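Flomdale After Lunch: An Afternoon at the Weltov Open Day

Home | Trips | Workshops | Odds and Ends | About

I almost turned around in the parking lot. The flyer said doors at 1 p.m., I got there at ten past, and the line already ran past the loading dock and along the fence. But I'd driven all that way to Flomdale, I had a granola bar in my pocket, and the people ahead of me were chatting away about gearboxes, so I stayed put. I'm so glad I did!

Weltov does one of these open days every September. You get a sticker, a paper map and a choice of two routes. The long one takes you through the machine shop and the packing hall, and the short one goes straight to the demo rooms. I took the long one (I always take the long one) and spent way too much time watching a conveyor sort bottle caps. A sign on the wall said the packing line handles 280 cartons an hour. I tried to time it, lost my place and got bumped by a stroller.

Then came the demo rooms, and those were the reason I went. The Kaewmanee room was the popular one. It's their two-arm project, and the job for the afternoon was cleaning a whiteboard. Sounds like nothing, right? I stood there for most of an hour.
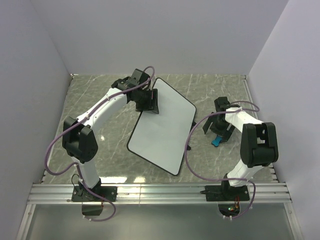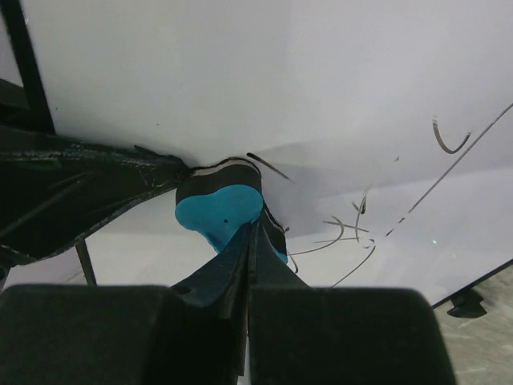
Reading time: 4 minutes

What got me first was the size of the thing. I had pictured big orange car-factory arms, and these are white and black and bolted to an aluminum rail at the front of a little walled-in work area. You could fit the whole setup in my laundry room. The purple cables make big loopy curves around the arms, and I kept waiting for one of them to snag on something. The woman next to me was worried about the same thing, so we ended up worrying together, which was nice.

The board lies flat on the floor of the work area, turned so that one corner points at the back wall. In the wide shot it's perfectly blank, with one gripper reaching over its edge and the other one off to the right above a small blue bone-shaped thing. The close-up is the one with the ink. There's teal and black eraser in there, right at the tips of the fingers, and all those half-gone squiggles next to it. I have a marker board in my kitchen that looks like that year-round.

I asked one of the engineers why you'd bother teaching a robot to wipe a board, and she had clearly been asked before. Her answer was that wiping is mostly about pressure. Push too lightly and the ink stays, push too hard and the board slides or the eraser pops out of the fingers. Picking up a block is an easier thing to get right, she told me, and they moved on to wiping after they got bored with blocks. They had logged 676 wiping runs before the open day, and there was a handout with a chart of the results that I've already managed to lose. Sorry!

One kid asked if it could do windows. The engineer said maybe next year. He did not look satisfied.

After that I wandered over to the Wevatent room, which was soft grippers – the squishy kind, for fruit. Good idea, but the room was hot and the talk was mostly slides, so I only lasted ten minutes. There was a bowl of peaches by the door that I was pretty sure were for visitors. They were not for visitors.

A few practical things if you're thinking of going. Parking is free but the lot is gravel, so skip the nice shoes. The café closes at 3, and by the time I got there all they had was lemon cake and tea. The demo rooms are quietest in the last hour, when the families head out and you can get right up front and ask all your questions. Strollers are fine on the short route, tight on the long one. I was told they'd had 600 visitors the year before, and it felt like more than that this time.

I bought a Weltov mug on the way out. It leaks a little.

Comments (3)

gravelfoot
We were there too! My daughter talked about the eraser robot all the way home and then wiped our fridge down, so thank you, Weltov.

tenpastone
Did they say if the Kaewmanee room will be back next September? I took the short route and the line for it was too long by then.

marbled_rye
The lemon cake is worth the drive. Agree about the peaches, I made the same mistake.

Older post | Newer post | Back to Trips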